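**Pristhorpe Allotment Society, notes from the December meeting**

I'm doing the minutes again as I was nearest the biro. We started at 7.30 in the back room at Hemmin Hall, with the heating on for once (lovely!).

**Last month's minutes** were agreed, once I'd changed "leeks" to "leaks" under item 2.

**Money.** We've got £372 in the bank. The new water butts from Plovell come to £400 with delivery, so we're a bit short. I said I'd ask if they'd let us pay in 2 goes, and everyone seemed happy with that. 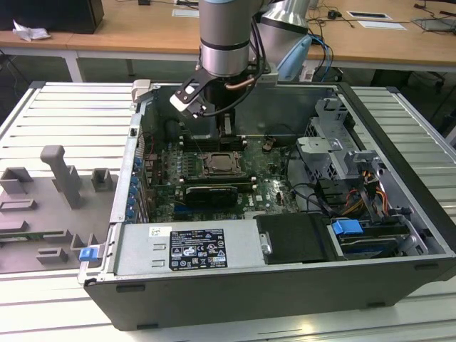

**Plot rents.** Long chat about this one, and it got a little heated over half plots. We ended up leaving full plots as they are and looking at the halves again in spring. I'll put a note on the gate.

**Seed order.** Forms back to me by the end of the month please, and do write clearly, last year I ordered 60 onion sets for someone who wanted 6! Broad beans are cheaper if we buy the big sack between us.

**Pleltance Lane gate.** Still sticking. Lift it and then push. I'm bringing my plane and some oil down on the next dry morning, and another pair of hands would be very welcome.

**Any other business.** The bonfire heap needs turning over for hedgehogs before it's lit. Mince pies were eaten.

Finished at 8.50. Next meeting in January, same room.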